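# Sorting seed at Pivholm

The open day at Pivholm started at ten, and by half past there was a queue along the corridor to see the arms. Hậu Tô had been there since seven getting the tables ready. She runs the handling work at the site, and she agreed to talk between demonstrations as long as I didn't mind being interrupted.

I asked what people wanted to know first.

"How fast it is," she said. "They ask that before they ask what it's for. I tell them it's slower than you are. A person who has packed seed orders for a month will beat it easily. It will still be going at four in the morning, though, and the person won't."

The job is order picking for small mail-order seed firms. Orders come in with a few packets each, seldom the same ones twice, and someone has to find them, check them and put them in an envelope. Brorkach, the wholesaler that has been working with Pivholm since December, lists 376 varieties. Most are in thin glossy packets that slide over one another and shine under the lights.

"The shine is a nuisance," Tô said. "You turn a packet a little and half the print goes white. We tried softer lamps, and they helped with some of the packets and made others worse. In the end we let the arm look from more than one side before it decides."

She went off to restart a demonstration. A boy had asked whether the arm could pick up his glove, and she let it try. Kiros Beyene, who wrote most of the gripping software, took her chair.

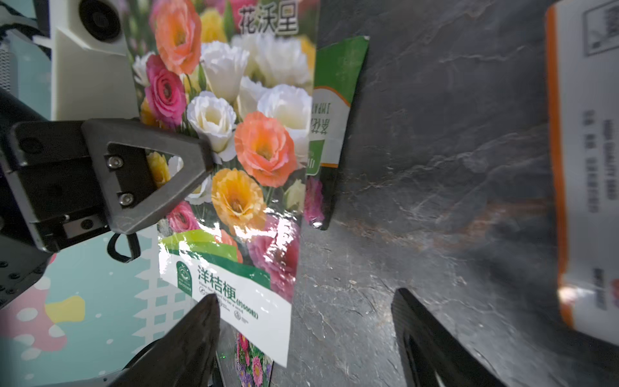

Beyene came to Pivholm from a bottling plant, where everything was the same shape and arrived the same way up. He said seed packets had been a shock.

"A bottle is a bottle," he said. "A packet bends. If you squeeze it in the middle it folds, and if you take it by the edge it swings. Then there are the seeds, which all run down to one corner, so the weight isn't where you thought it was."

His first version crushed things. He keeps the early results in a folder and will show them to anyone who asks. In one run of 100 picks it dropped 13 and creased a good many more. He wouldn't give me the latest figure, as the trial with Brorkach is still going and he wants the firm to see it first.

I asked whether flowers were harder than vegetables.

"For reading the packet, yes. A carrot looks like a carrot. With flowers you get a whole bunch on the front, five colours, and the next variety is the same bunch with more pink in it. A person reads the name. So we read the name too, when we can, and go by the picture when we can't."

The names bring their own trouble. Some packets are printed in English, some in Chinese, some in both, and the suppliers change their designs without telling anyone. The team has 1733 pictures of packets on file, and Beyene thinks a fair share of them are already out of date.

Tô came back and said the glove had gone up on the second go. I asked her about jobs, the other question I had heard in the queue. She didn't brush it off.

"Sukprasert asked us the same thing when they came to look," she said, meaning the packing firm that visited in the winter. "They have people on nights and can't keep them. They wanted the arm for nights. If somebody buys ten and sends everyone home, I can't stop that, and I don't pretend I can."

Was she comfortable with it?

"I used to pack orders. My wrists still hurt when it's cold. I'm comfortable with a machine doing that part."

The next step is a small one. Allitz, the room at the back that was used for storage, is being cleared so that a second table can run without visitors leaning over it. Beyene wants to try paper envelopes there, and after that loose labels, which he expects to hate.

A bell went for the next demonstration and the two of them got up. Tô asked me to move my bag, which was in the way of the cable, and the people at the front of the queue came in.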